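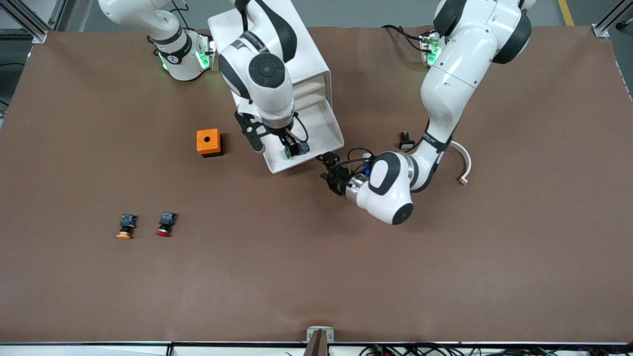 The white rack in its new spot on the big brown table.

So I finally got my way about the rack! If you've been reading my bits in the Trumham newsletter for a while you'll know I've been going on about small parts storage since last July, and I promise this is the last time (until the next time).

For anyone new, we put together the call panels for Clunelow, the little boxes with buttons on that go by a door or a counter. The fiddly part of the job has always been the button modules. They're small, they're dark, and if you put one down on a brown table next to a screwdriver and a coffee mug it is gone. I once spent most of a morning hunting for one that was stuck to the bottom of my own sleeve. Trinidad Salinas found it and has been very gracious about it ever since, by which I mean she brings it up every week.

We used to keep the modules in soup tubs. They stack fine, but you can't see what's in the bottom one without unstacking the lot, and the lids never go back on the right tub. Then we had the drawers from Gaete, which I liked a lot more than anybody else did. My trouble with drawers is that I leave them open, and then I catch my hip on them.

The rack is open at the front, with the shelves stacked one over the other and the side panels set at an angle, and I'm a complete convert. You look at it and you know what you've got. It's white as well, so a dark little module shows up nicely against it. I've asked for white trays to go with it and been told to wait for the next order.

My favorite thing is the lip along the bottom at the front. I didn't think much of it when we unpacked the rack, it just looked like extra plastic or whatever it is, but it sticks out far enough to be handy and it gives you somewhere to aim for. Lautaro Fuentealba wanted to trim it off to save table space. Lautaro, please leave the lip alone.

We argued a bit over where to put the thing. I wanted it at the front by the metal rail, where I could reach it without stretching. Nantana Kaewkla pointed out that the front is where all the wiring gets done and we'd be knocking it every five minutes, so back it went toward the far side of the table. She was right. You get a good wide stretch of tabletop in front of it now, and I've got used to the reach.

A few house rules, which I've also taped up by the kettle:

One kind of module to a shelf. If a shelf is full, the extras go back in the stock closet and don't get squeezed in next door.

Cables to the side, please, and coiled if they're spare.

Count out your 20 for the batch before you start, and put back what you don't use at the end. The leftover pile on the table is how we ended up with 51 strays at the last stock check.

No mugs on the rack. It has shelves, I know, and they're mug height. Still no.

Labels are the next job. Llinos Skyrme has offered to print them on the Fudeo machine if somebody will give her a proper list of the part names, spelled the way the supplier spells them. I've started one, but I keep getting the short-stem and long-stem ones the wrong way around, so if you know your stems come and find me after lunch. I'll be at the brown table, and I'll have cookies.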